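Why Do Drink Cans Line Up?

Have you ever opened a fridge at the corner shop and wondered why the cans stand in such tidy rows, each behind its friend? At home they get shoved in beside the leftover spaghetti (ours do, anyway!), but a shop has a lot of thirsty people to look after, so it sorts its cans into lanes, a bit like the lanes at your swimming pool.

A rack with three lanes can hold three kinds of drink, one favourite flavour in each. The see-through walls between the lanes stop the cans from wandering sideways.
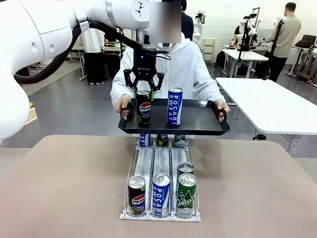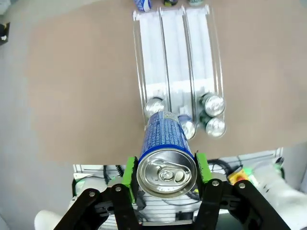
Now, which can goes in first? Shopkeepers like to sell the oldest ones before the new ones, so fresh cans go in at the back and you take yours from the front. Grown-ups call this "first in, first out", and you can try it with yogurt tubs or tins of soup!

Here's a game for a rainy day. Collect 12 empty cans, rinse them well, and ask a grown-up to check for sharp edges. Make three lanes on the floor with rulers or strips of cardboard, then give each colour its own lane. Whose row is the straightest?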